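Kitchen and Break Room Safety Check – Prorneck Building, second floor
Checked by: Sachiko Iwasaki
Together with: Shona Doolan (building office)
Date: 30th October
Last check before this one: March

Marks used: OK / Needs work / Not checked

1. Floor and walkways
Floor free of water and grease – OK
Mat at the sink lies flat – Needs work
Comment: One corner of the mat is rolling up. I put tape on it, but tape is only good for a few days. Please order a new mat with a rubber back.
Walkway to the exit door is clear – OK
Comment: In March there were boxes from Hapeta along this wall. They are gone now, thank you to Kyung-hwa.

2. Fire
Extinguisher on its hook, pin and seal in place – OK
Fire blanket can be reached without passing the stove – Needs work
Comment: The blanket hangs behind the stove. Same comment as last time. It should move to the wall by the door.
Smoke detector test button – OK
Exit sign lit – OK

3. Sink and water
Hot water at tap – Needs work
Comment: I measured 49 degrees Celsius after one minute. The building office wants it a little higher at this tap. Shona will ask the plumber.
No leak under the sink – OK
Cleaning products in closed cabinet, with labels – Needs work
Comment: One spray bottle had no label. I do not know what was inside, so I gave it to Shona for disposal. Please never fill a bottle without writing on it.

4. Refrigerator
Inside temperature – OK
Door seal clean and closing well – OK
Food marked with name and date – Needs work
Comment: Many boxes have a name but no date. Uzma Durrani will put a pen on a string again.

5. Small appliances
Kettle, cord and base – OK
Toaster, crumb tray emptied – Needs work
Comment: The tray was full. This is a fire risk and it takes one minute to clean.
Extension cords not used for heating appliances – OK
Microwave, door and window – OK
Microwave, control panel – OK
Comment: The plate inside the battery cupboard says 800 W for the old microwave. That one left the building, so the plate can be removed.

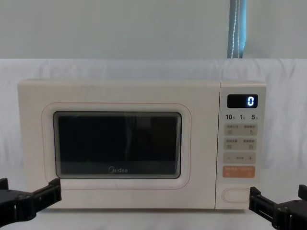 Microwave with cream-white front and dark door window.

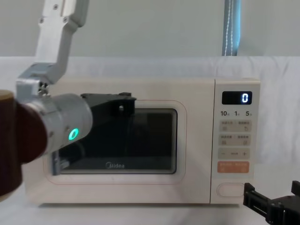
6. First aid
Box in its place and easy to open – OK
Contents complete – Needs work
Comment: Burn gel is finished and only the large bandages remain. Tassanee Suksawat keeps the order form, number 285.
Emergency phone list up to date – Needs work
Comment: Two people on the list do not work here anymore.

Please send corrections to me by e-mail – I will check the mat, the labels and the first aid box again when they are done. The fire blanket I would like to see moved first.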